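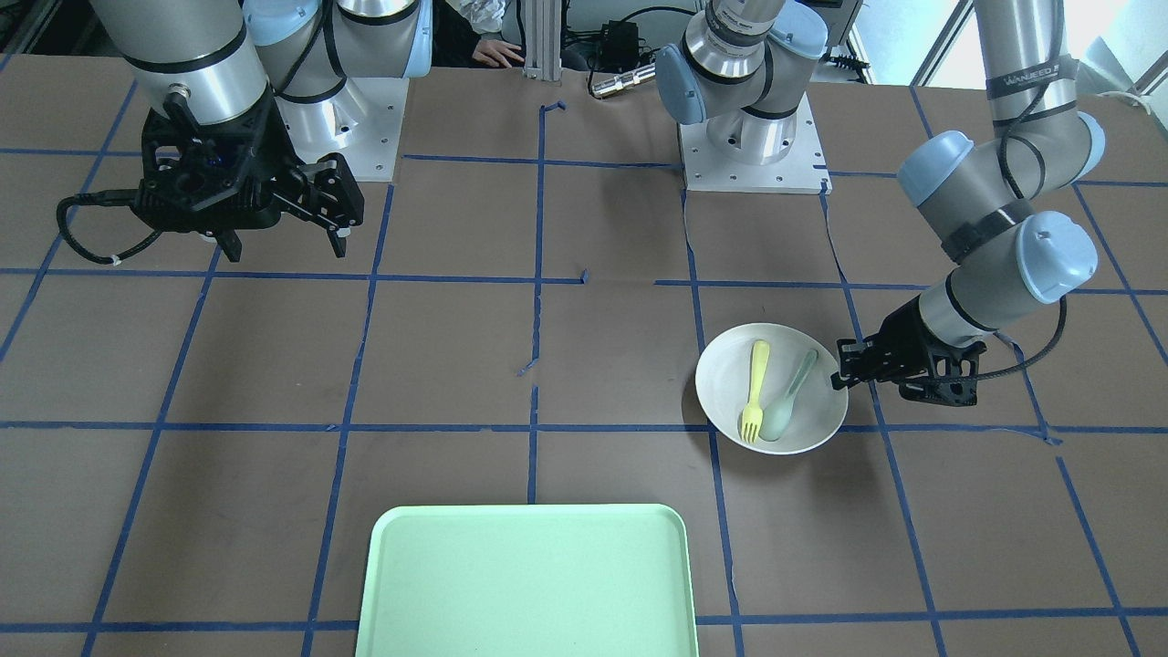 Shop Notes, No. 403

Covitz ran its open day in February and I went along for the afternoon session, mostly to look at the two-arm cell. I had read the handout beforehand. It gives a lot of space to software and very little to fixturing, and fixturing was what I wanted to see.

Both arms are bolted directly to the table through square white base plates. The grippers are black parallel units, one per arm, with external cabling. I would want that cabling dressed closer to the wrist before anyone ran the cell for a full shift. The loop on the right-hand arm hangs well clear of the gripper body and will eventually catch on something.

The work surface is brown paper with blue painter's tape laid out in rough squares. I liked this more than I expected to. Paper is matte and costs next to nothing to replace. The tape lines are not straight and the pieces do not always meet, so I asked Karla Serrano, who was running the session, whether the grid was used for calibration. It is not. The operators use it to put objects back in approximately the same place between runs, and calibration is done separately with a printed target.

The task was cutlery: a fork and a spoon in a white bowl, with a mint-green tray at the front of the table as the destination. Plastic utensils are an awkward choice for a parallel gripper. They are light, they slide on the inside of a curved bowl, and the spoon in this set is translucent, which is hard on most depth cameras. The left arm comes in low from the side, fingers open at the rim. Clearance there is tight, and I would guess that most of the failed picks start with the bowl being nudged.

Serrano said the group has logged 3,048 attempts on the bowl task and discards roughly 6 per cent for operator error. She did not have a success rate by utensil. I asked for one and she has promised to send it.

Lighting is daylight from a window in the corner plus the room fixtures. Nobody had measured it at the table. I suggested a blind and a fixed source at 600 lux, if only to take the time of day out of the results.

The Bollik stand next door had a palletizer, which I skipped. I will post the utensil numbers when they arrive.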